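Higinio Mendoza
22. Oktober 2024

1/ Ich sitze seit Februar an der Geschichte der Lotsenbrüderschaft von Cenditska und schreibe hier auf, was ich bisher habe. Es geht um die Zeit, in der aus einem losen Haufen von Fischern, die nebenbei Schiffe in den Hafen brachten, eine Körperschaft mit Siegel und Kasse wurde.

2/ Zur Lage: Cenditska liegt hinter einer Sandbank, der Akance. Die Fahrrinne verschiebt sich mit jedem schweren Wintersturm. Wer sie nicht kennt, sitzt fest. Das steht schon in den ältesten Hafenbüchern, und deshalb gab es lange vor jeder Ordnung Leute, die sich für die Einfahrt bezahlen ließen.

3/ Bezahlt wurde nach Verhandlung, meist auf dem Wasser und meist bei schlechtem Wetter. Die Schiffer beklagten sich beim Rat, die Fischer auch. In den Ratsprotokollen sind die Beschwerden beider Seiten zum Teil auf derselben Seite eingetragen.

4/ Die erste Lotsenordnung hat 34 Artikel. Elf davon regeln nur das Geld. Festgelegt wird der Tarif nach Tiefgang, gemessen am Vordersteven. Für Nachtfahrten gibt es einen Zuschlag, für Schiffe des Rates nichts.

5/ Artikel 7 verlangt eine Prüfung. Der Anwärter musste die Rinne bei Ebbe und bei Flut ausloten und die Tiefen vor drei älteren Lotsen auswendig hersagen. Schreiben musste er nicht können. Unter den frühen Prüfungseinträgen stehen fast nur Hausmarken.

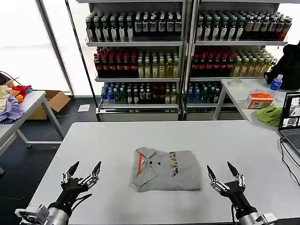

Poloshirt, hellgrau, gefaltet

6/ Zu den Baken. Vor der Ordnung standen auf der Akance zwei Pfähle mit Körben, die der Müller unterhielt, weil er von dort oben ohnehin die beste Sicht hatte. Danach ging die Pflicht an die Brüderschaft über. Der Müller verlangte eine Abfindung und bekam sie nach sechs Jahren.

7/ Tonnen kamen erst später dazu. Die Rechnung für die erste Lieferung ist erhalten: Eichenholz, Eisenreifen, Kette, Teer, zusammen 809 Taler. Für eine Kasse dieser Größe war das sehr viel. Die Brüderschaft lieh sich das Geld beim Handelshaus Zitness, das selbst Schiffe im Hafen hatte.

8/ Der Kredit erklärt auch einen Streit, der in der älteren Literatur falsch erzählt wird. Dort heißt es, die Lotsen hätten Zitness aus Dankbarkeit bevorzugt. Im Schuldbrief steht es als Bedingung. Schiffe des Hauses waren bei gleicher Ankunft zuerst hereinzubringen, bis die letzte Rate bezahlt war.

9/ Bezahlt war sie nach 19 Jahren. Die Bevorzugung lief trotzdem weiter, bis ein anderer Reeder klagte. Das Urteil habe ich noch nicht gefunden, nur die Gerichtskosten. Die trug die Brüderschaft, also hat sie vermutlich verloren.

10/ Ein Wort zu den Witwen. Die Ordnung sah vor, dass jeder Lotse einen Teil seines Lohns in eine Lade gibt. Daraus bekamen Witwen ein Wochengeld, solange sie nicht wieder heirateten. Eine von ihnen, im Register nur als »die Snorradóttir« geführt, hat 41 Jahre lang bezogen. Woher sie kam, steht nirgends. Der Name spricht für Island.

11/ Sie taucht noch an anderer Stelle auf. In einem Sturmwinter, in dem vier Lotsen krank lagen, wird ihr Lohn für das Setzen der Lichter am Südufer ausgezahlt. Im nächsten Winter noch einmal. Danach führt sie das Kassenbuch als »Lichterfrau«, mit eigener Zeile.

12/ Zu den Quellen: Das Archiv der Brüderschaft umfasst 150 Bände, dazu lose Blätter in Kästen. Die Hafenbücher liegen getrennt davon im Stadtarchiv. Zwischen beiden Beständen gibt es kein gemeinsames Verzeichnis. Ich gleiche die Ankünfte von Hand ab und bin jetzt bei 2.000 Einträgen.

13/ Ein Problem dabei ist der Kalender. Die Brüderschaft rechnete das Jahr ab Lichtmess, also ab Februar, der Hafenmeister ab Januar. Ein Schiff, das im Januar einlief, steht deshalb in zwei verschiedenen Jahren. Wer das übersieht, zählt solche Ankünfte doppelt.

14/ Nachtrag zu 5, weil danach gefragt wurde: Durchgefallene durften nach einem Jahr noch einmal antreten. Beim dritten Mal war Schluss. Sie konnten dann als Ruderer auf dem Lotsenboot bleiben, bei halbem Lohn.

15/ Als Nächstes kommen die Jahre nach dem großen Brand, in dem die Lade selbst verloren ging. Das Kassenbuch war an dem Abend bei einem Buchbinder und hat deshalb überlebt. Wer Hinweise auf das Urteil aus 9 hat, bitte melden, am liebsten mit Signatur.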